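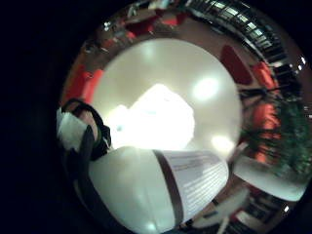

2 min read

From: Bonifacio Olmedo
Subject: Re: can it clear a table yet?

Inmaculada Gallardo wrote:
> Plika says their arm clears cafe tables now. Is anyone
> close to believing that? We have 17 tables at Montes and
> I'd love to hear yes.

Hi Inmaculada, not yet, I'm afraid! We've been at this since September and a plain mug on a bare table is pretty much solved. What gets us is everything else people leave behind.

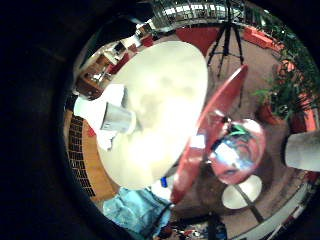
Take a paper cup with a napkin stuck to it. You or I would scoop up both and keep walking, but the arm squeezes the cup flat or drags the napkin onto the floor — sometimes both. Out of 96 tries with paper cups we got 63 into the bin, and I wouldn't hire a person with that score.
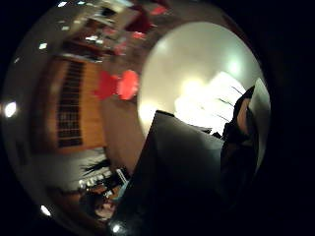 Jinemis keeps telling me more practice fixes it, and maybe so. We went from nothing to 500 hand-recorded pickups and it did get better (it stopped being scared of shiny tabletops, for one). Chairs are still a mess, though. Somebody leaves one pulled out and the whole route has to be worked out again.

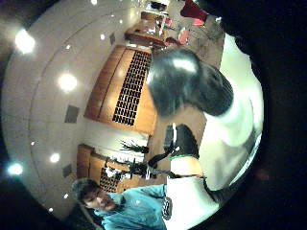

My advice would be to keep your people on the tables and ask Plika for a trial on a busy afternoon, with napkins. If they say yes, please write back and tell us how it went!

Bonifacio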